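Parovness Workroom: Furniture and Fittings

Last updated: November

The Lutia Centre has several shared workrooms for members and prospective tenants. Parovness is the largest, with a floor area of 162 square metres and 20 places available to book. The colour scheme is deliberately plain: light grey floor, white furniture and the red brick of the curved wall.
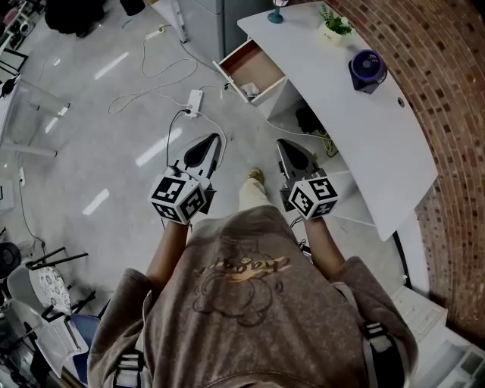
Curved white desk, with the drawer open and a potted plant on top. Power strips on the floor.

The desk follows the line of the brickwork and has a small round hole in its surface near one edge. Its drawer has a light wood-toned interior. White shelving stands against the wall, and a chair with a patterned cushion is on the other side of the room.

Members are asked to close drawers and coil loose cables at the end of each booking. The room may be reserved for up to 5 hours at a time through the Ots desk. Enquiries about the adjoining Lilix room should be made there on Tuesday mornings.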